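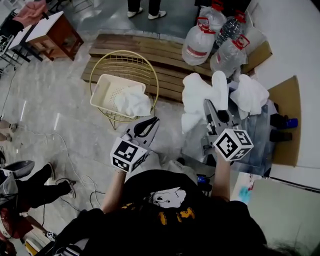 Section 5: Your first cloth shift with the hand grippers

Welcome to the fun part of the Gustgate guide! If you have come over from the Pumphrey folding line, you already know cloth better than any engineer at Fludura does, and this section puts that knowledge to work. You hold the grippers, you do the job your own way, and the folding arms learn from what you did. Read it through once before your shift, then keep it open at your station.

What changes for you

Your target is no longer a stack height. A full shift used to mean 3000 folded pieces per line. On the grippers we ask for 300 good handlings, and a slow, tidy one is worth more to us than a quick, messy one. Breaks stay where they were. Pay grade stays where it was until your sign-off, then moves up with the Vulside operator rate.

Setting up

1. Put on the head unit first, while your hands are free. Tighten it until it stays put when you look down at your feet.

2. Pick up the left gripper, then the right. Each has a white marker cube on it. Check that all the printed faces are clean and flat.

3. Run the cables behind you. Leave enough slack to reach the far side of your pile with a straight arm.

4. Open and close each gripper 5 times. The jaws should meet evenly across the pads.

5. Wait for two short beeps from the station, then begin.

CAUTION: Cables cross the floor at most stations. Look before you step back, and tell your neighbor before you move to another spot.
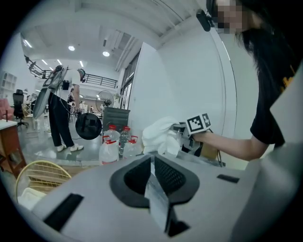
Picking and placing cloths

1. Take one cloth at a time from the pile. Go for a raised fold or a corner; flat edges slide out of the pads.

2. Lift until the cloth hangs clear of the rest. If a second one comes along, put both down and pick again. Don't shake it off.

3. Carry it to the basket at your normal pace and look where you are going, exactly as you would bare-handed.

4. Lower it in and open the jaws fully before you pull away.

Note: Dropped cloths are fine! Pick them up and carry on. The arms need to see how a person recovers, and some of our most useful recordings so far have a fumble in the middle.

Note: Keep your sleeves and hair away from the marker cubes. If a cube is covered for more than 2 seconds you will hear a long tone. Turn your wrist until it stops.

CAUTION: Never put a finger between the jaws to free a stuck cloth. Release the trigger, set the gripper down, and use your other hand.

Swapping and stopping

Change places with your partner every half hour, or sooner if your wrists get tired. To stop, lay both grippers down with the cubes facing up, then take off the head unit.

If you find a better way to grab something, write it on the station sheet. The corner pick in step 1 came from the night crew, and it has been a joy to watch it spread down the line. Sheets are collected on Wednesday before the late shift.

For pad cleaning and cube replacement, go to Section 6.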